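PACKERS / SORTERS WANTED, small household items, May start

Henao is looking for 2 people to help sort and box up small things from house clearances. Part time, indoors, mostly sitting or standing at a table. Posting this fast as we need people soon so sorry for any typos.

What the job is:

You get a box and a pile of small stuff. Cloths, pouches, soap, ornaments, toys, cords, bits nobody has a word for. You put it in the box so that it gets to the other end in one piece and the next person can find things. Then you do the next one. Some boxes have to be unpacked and done again when the mix is wrong, that's normal, please don't take it personally.

Typical mix, soft things and breakables together: 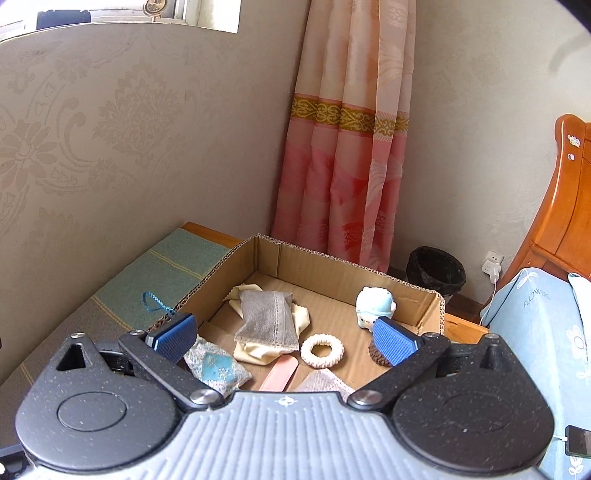 *Open box with a pouch, a white ring toy, a little ceramic animal and a few other odds and ends.*

Things you'd be doing most shifts:

- sorting by type first, soft / hard / breakable
- wrapping ceramics and anything with ears, handles or a thin neck
- folding cloths flat if they go on the bottom, bunching them up if they're padding
- keeping soap and anything scented away from baby things
- writing the contents on the lid or side in marker, big letters, not joined up
- filling in the Dikgate sheet (one line per box, takes a minute once you know the codes)
- sweeping up at the end

We use whatever boxes come in. Ignore the old printing on them, cross it out if it's going to confuse somebody. Most don't have lids. Shallow ones are for flat goods and light soft stuff only!! We had a lot of sagging bottoms last season from people stacking books in them.

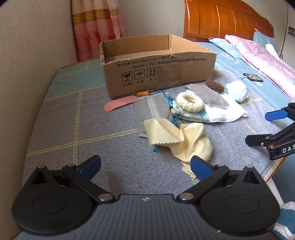 Tables get covered with a cloth before anything goes down, so small pieces don't roll or get scratched. Shake it out between jobs. Threads and pins hide in there. If you find a pin, it goes in the pin jar and you tell whoever is running the shift.

Hours: shifts are 3 hours, mornings from 9 or afternoons from 1. You pick. Two shifts a week is the minimum, more if you want it in the busy weeks. Most people get through their first few boxes slowly and that's fine, we would much rather have slow than chipped.

Pay: $60 per shift, paid every second week. Paid training shift, same rate. Bus fare back if you keep the tickets.

Who we're looking for:

- careful hands, some patience
- OK with other peoples old things (dust, perfume, the odd button tin)
- can lift a medium box to waist height. If you can't, tell us, there is sorting work with no lifting
- reads and writes enough English for labels
- 18 or over

Experience not needed. If you've worked in a thrift store, a stockroom or done gift wrapping, say so, it helps. Nail polish and rings are fine but no bracelets that snag, we've lost a few lace edges that way.

Not included: driving, furniture, anything electrical. Cokent does the furniture side, so if that's what you're after ask them, we can't pass your details on.

Where: mostly the ground floor at Stasix House, room 92, side door next to the bike racks. Now and then a shift is in somebody's home, you'll know the day before and can say no.

To apply: leave a short note at the Henao desk in the Stasix lobby, or drop it in the box outside room 92 after 5. Name, phone, which shifts suit you, and one line on what you've packed before (moving house counts). No resume needed. We'll call you to set up a training shift. If you wrote to us last year your welcome to apply again, just put "returning" at the top so we can find your old form.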